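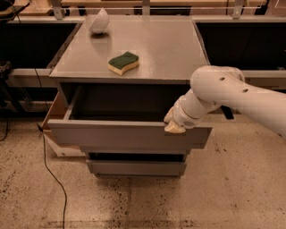

The Honent cabinet with its upper drawer pulled out, plus a bowl and a sponge on top.

Honent metal drawer cabinet: long-term review
Reviewed by Subbarao Sastry, January 2020

I bought the Honent in November to replace a particleboard unit that had swollen along the bottom edge. It came from Cusside as a floor model, so there was no assembly to assess. This review covers the top surface, the drawers and cleaning.

Top surface

The top is flat, smooth and a grey-beige colour, with a slight gloss. Under a ceiling light it shows a soft patch of glare near the middle. If you plan to write or read on it, that will annoy you. As a place to put things down it is fine.

I used it for kitchen overflow: bowls, sponges, jars, the odd pot. Ceramic leaves no marks if you set it down with ordinary care. Dragging is another matter. A jar with a gritty base left a hairline scratch in the second week, visible only at a low angle.

The front edge finishes in a thin pale lip. Crumbs gather along it and need a separate pass with a cloth.

Drawers

The upper drawer comes well out, far enough that I can reach the back without bending my wrist. The interior is dark and deep. Small items at the back are hard to find, and I ended up adding a stick-on light from Merel, bought separately. A pale liner would help too.

The drawer front is wider than the cavity behind it and extends past it on both sides. Allow for this when measuring. The width you see from the front of the cabinet is not the width you can store things in, and I had to return one cutlery tray for that reason.

Load was my main concern. I put 2 bags of rice and a box of tins in the upper drawer and left them there for a month. Travel stayed even. There was slight sag at full extension, which went away when the drawer was closed.

The lower drawer is less convincing. Mine drifts open a little after closing unless it gets a firm push at the end of its travel. I checked the floor with a level and it was true, so I put this down to the runner. Cusside sent a replacement and it made no difference. The drawer also sits just above the floor, so a thick rug in front would foul it.

Cleaning

I tested the top with dried tomato paste, cooking oil and black tea, each left overnight. The soft side of an ordinary two-layer sponge and warm water lifted all three. Keep the green side off it. On a hidden patch at the back, 600 strokes with the scouring layer dulled the gloss noticeably — more than I expected from the same test on the Poojary cabinet I owned before.

The drawer fronts are plain and flat, so they wipe down in one go. Fingerprints show on the grey but come off with a dry cloth.

Verdict

Good top, good upper drawer, mediocre lower drawer. I would buy it again at the floor-model price and would hesitate at full price until the runner is sorted out. Anyone storing light linen down there can ignore the drift.

Rating: 7 out of 10

527 people found this review helpful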